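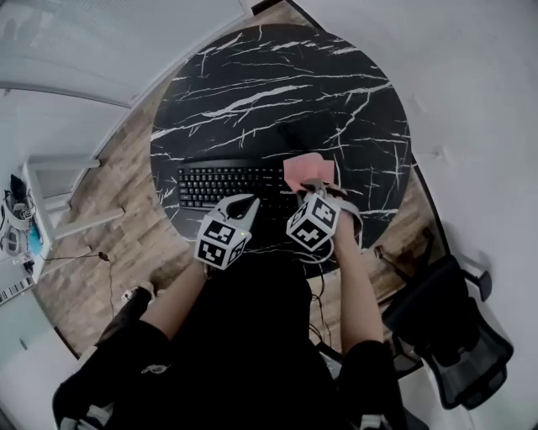
The keyboard on the black marble-look table.

So we finally signed with a listing agent for the Hoscombe house, and I have opinions! We talked to two of them before picking, and they could not have been more different. The first one walked through in 20 minutes, told us to paint everything gray and rent a whole living room's worth of furniture. The second, Leen Sleiman, sat down on our ugly plaid couch and asked what we loved about living there. I was sold right then (my husband took a bit longer, he wanted to see her numbers).

Her plan was a lot smaller than I'd braced for. Keep the couch, lose the recliner. Take the leaves out of the dining table. Get 7 boxes of books out of the den and into my sister's garage, where they are now living next to her Christmas tree and making her crazy. She also wanted the bedroom curtains gone, and I fought her on that one for a good week before I gave in. The room is so much brighter that I'm mad about all the years I kept them up.

The part I'm still stuck on is the little room off the kitchen. We've always used it as a place to drop things: mail, backpacks, the dog's leash, a sewing machine I keep meaning to fix. Leen says buyers over on Skutley Road want to see a desk in there, nothing fancy, just a chair and a lamp. My husband thinks it should be a pantry. I went back and forth and finally asked you all in my last post, and wow, did you have thoughts.
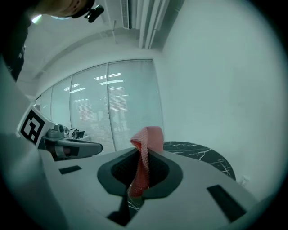 Hanna Kovalchuk wrote that she'd skip the desk and go with shelves: "We sold a place in Medrano last March and every single couple asked where the food goes. Put up a few shelves, stick some jars on them, done. A desk can go in any bedroom."

Which is a really good point, and now my husband is walking around the house looking smug. I priced shelves and they come to 60 dollars if we put them up ourselves, so I think that's what we're doing. Leen has been gracious about it.

Next up is the front porch. The railing needs scraping and I can't decide on a color for the door, so send me your favorites!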